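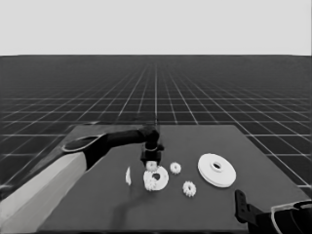 4. Comparing grippers on the gear task

Read this section before you trust any number the simulator gives you. The Vávra and Wukine grippers both score well on the gear task in simulation. Neither score tells you much about your own bench until you have done the checks below.

4.1 Before you start

Load the gear scene from the task menu and let the parts settle. If a gear slides or jitters on the tabletop with both arms parked, stop and reset. A run that starts with moving parts is worthless, whatever the log says.

4.2 Running the comparison

1. Select the Vávra gripper for both arms. Mixed pairs will load without a warning, but the results can't be compared with anything.

2. Set the grip force to 10 newtons. The installer picks a higher default, and it flatters both products.

3. Start with the small gears. Leave the large pulley-like disc for a separate run.

4. Run 100 picks. The quick test does far fewer and the ranking flips from one try to the next.

5. Save the log under a new name. The controller overwrites the old one without asking.

6. Switch to the Wukine gripper and repeat steps 2 to 5 with the same random seed.

Note: The "grasp quality" figure in the summary is calculated by the Marnia controller from its own contact model. We have not found a use for it. Count a pick as good only if the gear is still held after the wrist has turned.

Note: Gears that overlap another part are harder to pick than gears lying flat. Keep them in. Taking them out raises both scores and hides the one difference we think is real.

CAUTION: Do not copy simulated grip settings to a physical arm. Start at the lowest force and keep a hand on the stop button.

4.3 Reading the results

Open the log and look for error 206 (contact lost). Version 2 of the controller retries after this error and then reports the pick as a success. Turn retries off under Motion > Recovery, or subtract those picks by hand.

If the two grippers finish close together, treat it as a tie. Binta Nwachukwu repeated the comparison on the Sinwood bench in September with a different seed, and the leader changed. The sales sheets do not mention seeds.

For camera placement, go to section 5.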